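Marama Rewi on planners, stale frames and why she reads logs before breakfast

Marama Rewi has six minutes before a build finishes, she says, so talk fast. We did. She writes the motion planning and perception glue at Privberg, the small software shop in Hatton, and she's been on the same package since March. It's called Zellville. No reason. "Somebody had to type something in the repo field."

What it does: takes the wrist camera stream, works out what the arm can reach, hands a path to the controller. Sounds simple. "The path is the easy bit. Getting everyone to agree what time it is, that's my job."

Time, meaning timestamps. The camera and the joint encoders each keep their own clock, and for weeks the two drifted. Planner would get a picture from one moment and joint angles from another. "40 milliseconds. You'd think who cares. But the arm is moving, so now your floor is tilted. The planner thinks it's about to hit a ramp."

Her fix was dull and she's proud of it. Every message gets stamped once, at the driver, and anything too old gets thrown out. No interpolation, no guessing. The first night she ran it against 1,000 recorded paths and 21 failed. She read all 21 logs by hand. "With toast."

Most of those were self-filtering, a separate headache. A wrist camera sees a lot of its own robot, and the software has to mask those pixels out or it will treat its own finger as an obstacle and refuse to move. The old mask came straight from the CAD model. Too tight, she says. Anything soft or padded never quite matches the drawing.

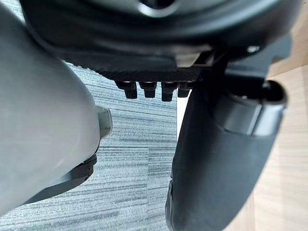 Issue 6, page 21

"Look how little floor you get," Rewi says. Housing over the top, big pale gray part on the left, the dark finger down the right. Between them a patch of streaky gray carpet, and that's what perception has to work with. Past the finger there's wood floor too, so a change of surface lands right behind the thing being masked. The woven texture on the black plate gives the feature tracker plenty to grab, wich is bad, because it's on the robot. And the bright white strip by the finger? Blown-out pixels get dropped before depth now, she says. That went in last.

Next is replacing the mask with one learned per arm, at startup. Hinds, the controller team's scheduler, has to leave room for it first and right now it dosen't. She's asked. She'll ask again.

Build's done. Two tests red. She's already reading.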